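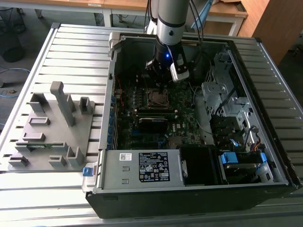 The Dekside cell is a robotic workstation in Altthorpe used for taking apart and refitting desktop computers. It is made up of one robot arm with a parallel gripper, a slotted aluminum table and a printed fixture plate that holds parts while they are out of the machine. The cell was first put together in 2020 and has been rebuilt in small ways ever since, so that people who knew it in its first year sometimes have trouble recognizing it.

Name

The name comes from an early habit of calling the two long edges of the table the "deck side" and the "wall side." The spelling was shortened on a cable tag, the tag stayed on for years, and by then everybody was used to it. Older notes also call it Cell 4, after its place on the workshop floor plan.

Layout

The computer tower is laid on its side with the side panel off, so that the open interior faces up and the arm can come down into it from above. The fixture plate sits on the table next to the tower. It is 3D-printed in gray and carries a collection of upright blocks, slots and holders, including a tall post with a bent top. The gripper has one white finger and one black finger, a mismatch that is kept on purpose, as it makes it much easier to say which finger is meant when two people are talking over a problem at the bench.

Setup

Setting up the cell for a new model of computer normally takes a morning, or a good deal longer if the case is an awkward one. The tower is pushed snug against its stops on the table and checked by hand for any rocking. The arm is then moved slowly to a reference point on the fixture plate, and after that to a second one on the chassis, usually a corner of the drive cage. If the two agree with the stored values, the operator goes on to teach the positions over the motherboard: the processor socket first, then the memory slots, then whatever else the job calls for.

The full list for the model known in the shop as the Gradar runs to 119 taught positions, of which 104 were carried over from an earlier case. Marta Yurchenko, who wrote most of the setup notes, advised teaching the memory slots with an old module in place, and her advice is still followed — along with her warning to keep loose wires tucked well away from the path of the fingers.

Upkeep

Daily care is simple. The fingers are wiped with a dry cloth, the table slots are brushed out, and the cables that run beside the arm are looked over for rubbing. Finger screws are checked weekly. The fixture plate wears fastest at the slots, where modules go in and out all day long, and a fresh one is printed each April whether or not the old one looks tired.

Common faults

The trouble met most often is a slow drift in position, which shows up as a module that will not drop cleanly into its holder. It is nearly always traced to a table clamp that has worked loose, and tightening the clamp and repeating the two reference checks is enough to put it right. Crooked grips are usually down to a worn finger pad. Pads are replaced in pairs, and the closing width is set again afterward.

See also

Ambaye fixture plate
Parallel gripper
Altthorpe workshop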